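Sorting Bins FAQ
Last updated 8/24/26

I get a lot of the same questions about how I sort small stuff at home and at our community swap shelf in Nistcombe, so I finally put the answers on one page. If yours isn't covered, leave a comment and I'll add it when I get a minute (it might be a long minute, sorry!).

Do I need to buy special bins?
Nope! I started with takeout tubs and a shoebox. Open plastic bins are nicer, though, because you can rinse them in the sink and they survive being dropped. Mine are a mix of things from Rendero and whatever turned up at yard sales. Just go for bins you can reach into with your whole hand.

Clear, cloudy or solid color?
I use all of them. A cloudy one is my favorite for stuff that's still waiting to be sorted, since you can tell from the side that something's in there without having to look at every last bit of it. Solid colors are for things that already have a home. Orange is my "leaving the house" color and I've stuck with it so long that my whole family knows not to put the mail in there.

How many should I have out at once?
Start with 2. I mean it! One for what you're going through and one for what you've decided on. Every time I've pulled out more than that I've ended up with a table full of half-sorted bins and a cold dinner.

Where do you put them on the table?
End to end, close enough to touch, with some open space in front of me. I like a wood table for this, and a pale one is even better - small screws and beads show up nicely against it. I used to work on a dark patterned tablecloth and I'm still finding snaps in the rug.

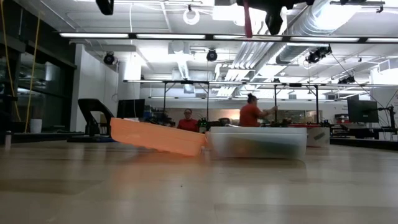
SETTING UP AND SORTING

What if the two bins aren't the same kind?
Doesn't matter a bit. An orange bin and a whitish see-through one will sit end to end just fine, and I find it easier to keep track when they look nothing alike. Matching sets are pretty on a shelf, but I mix them up constantly.

Is it OK to tip a bin?
Sure, if it's light. Raising one end makes everything slide down to where you can grab it. With anything heavy, or anything with a lot of tiny pieces, I keep it flat and scoop with a cup. I once tipped a tub of 900 craft beads a little too boldly and we won't discuss that further.

How full is too full?
If I can't move things around with my fingers, it's too full. For puzzle pieces I go by count instead: the kids' puzzles in our swap are mostly 200 pieces, and one of those fits in a medium bin with room to stir.

Can I do this with other people in the room?
Yes, and it's more fun! Just agree on which bin is which before you start. We had a big sort at the swap in February and got through 42 bags of donations, mostly because everybody had their own spot and stopped reaching across each other.

LABELS, CLEANING AND STORAGE

What do you label with?
Masking tape and a marker. I tried the fancy Zurmont label sheets and they were lovely, but they left a sticky film when I peeled them off. Tape on the short end of the bin, so you can read it when they're lined up on a shelf.

How do you wash them?
Warm water, dish soap, a soft sponge. Skip the scrubby side on the cloudy ones, it scratches them up. Let them dry all the way before you stack them or they'll stick together and you'll be in a wrestling match.

Where can I drop off bins I don't want anymore?
The swap shelf is in the back hallway of the Rawashdeh Building. Any size, lids optional, cracked ones no thank you. Please empty them first and peel off your old tape!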